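February
Zomora Textile Trade Working Papers

4. What the piece rate pays for

The mills we visited would all tell you what a knitted T-shirt costs to sew. They would tell you to the penny, and the figure was printed on a laminated sheet near the door of the sewing hall. What the sheet left out was the time between shirts: the walk to fetch thread, the wait for the next bundle, the ten minutes spent unpicking a collar that had been cut from the wrong size. In this section we look at how that time is paid for, and by whom, in the 4 mills of the Zomora district that let us past the gate.

Our main source is the bundle ticket. Each bundle of cut pieces leaves the cutting room with a paper ticket, and each sewer tears off a stub when her step is done. The stubs are glued to a card and handed in at the end of the shift. It is an old system and everyone we spoke to was about to replace it. We collected 2697 stubs, of which a fair number had been through the wash in a trouser pocket and had to be read against a window. The mill at Ploson had moved to a scanner two winters ago, and kept the paper stubs as well in case the scanner was wrong, so that its sewers now did both.

The stubs carry a time. Set side by side, they let us work out how long a bundle sat between one pair of hands and the next. Under the usual account of piece work, this gap should be short, as every sewer has a reason to keep the line moving. We found that it was often longer than the sewing. A bundle of sleeves at Gebru could wait through a whole tea break and most of what followed, and then be hemmed at a speed that suggested a grudge.

Managers put this down to poor balance on the line, by which they meant the sewers. The sewers put it down to the cutting room. The cutting room blamed the cloth, which came in from the knitting side still relaxing and had to be left lying on the shelf before it could be cut to size. The knitting side was not available for comment on the Wednesday we had set aside for it, the needles having been changed that morning.

We take the cloth argument seriously, as it is the only one that can be tested with a ruler. Jersey shrinks a little after it leaves the machine, and a mill in a hurry will cut it early and hope. At Sturner, the smallest of the mills, the resting shelf had been given over to finished cartons during a large order and never given back. Its rate of re-sewn collars was the highest we recorded. Whether the shelf was to blame is harder to say, as Sturner also had the oldest collar patterns, some of them mended with tape.

The cost of re-sewing falls in an interesting place. A sewer is paid for a collar once. If it comes back, she unpicks it and sews it again for nothing, on the view that a bad collar must be her doing. Three of the mills have a form on which she may say that the pieces were wrong when they reached her. For every 1000 stubs in our set, we found 3 such forms. Asked why so few, sewers pointed out that the form took longer to fill in than the collar took to sew, and that the pen was kept in the supervisor's office.

Talk of machines came up in every interview, mostly unprompted. The handling of limp cloth remains the sticking point: a sleeve will not hold its shape while it is being moved, and a grip that suits a stiff part may do little for a soft one. Figure 4 shows an arm with a two-fingered gripper.
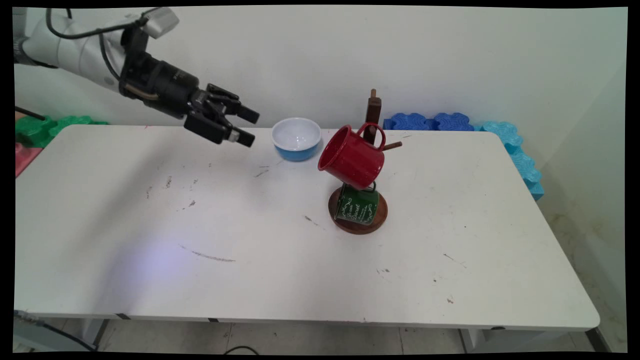 Figure 4. Robotic arm with open gripper above a white table.

Well, let them have the collars first, one sewer at Gebru told us, and see who unpicks them. She went on to say that she had no quarrel with a faster way of sewing, only that each faster way so far had come with a lower rate per piece and the same wrong sizes in the bundle. If the mill wanted more shirts it might begin by counting the pieces before they left the cutting table. She had suggested this before. It had been written down.

Her point fits the stubs rather well. A gain in sewing speed acts on the smaller part of the time a shirt spends in the hall. The larger part is waiting, and under a piece rate the mill gets its sewers' waiting free of charge, which may be why it has so much of it. Section 5 turns to the one line at Ploson that was paid by the hour for a season, and to the reasons given for stopping.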